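Numilel Household Warning Receiver
Set-up Guide, Section 4: Registering the receiver and testing alerts

This section applies to households within the Trorkemgate civil protection area. Complete Section 3 (Power and aerial) before you begin.

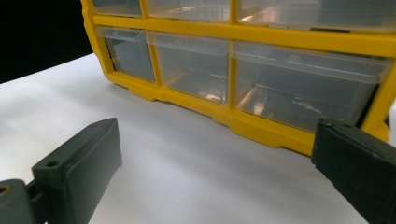
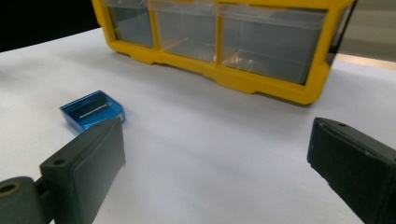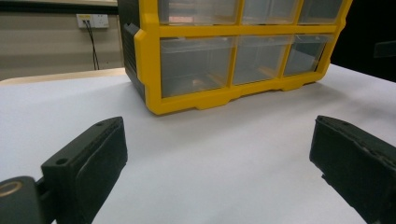
4.1 Registering the receiver

1. Place the receiver indoors, at least 50 cm from any television or wireless router.
2. Hold down the SET button until the green light flashes.
3. Enter the area code 2233 and press SET again.
4. Select the shelter zone shown on your household letter, either Niven or Stivora.
5. Wait for a single tone. Registration may take up to 300 seconds.

Note: If no tone is heard, move the receiver closer to a window and repeat steps 2 to 5.

4.2 Testing the alerts

1. Warn other members of the household that a test is about to take place.
2. Press TEST once. The air raid signal will sound for 13 seconds.
3. Press TEST a second time to hear the all-clear signal.
4. Check that both signals can be heard in every bedroom with the doors closed.

CAUTION: Do not hold the receiver near the ear during a test. The signal is loud enough to damage hearing.

CAUTION: Do not carry out a test while an official warning is in force. Follow the spoken instructions and go to your shelter.

4.3 Changing zone

Residents who move between zones must register again. The receiver keeps its former zone until a new one is selected, even when the batteries have been removed. Battery replacement is covered in Section 5.

Section revised 8/13/25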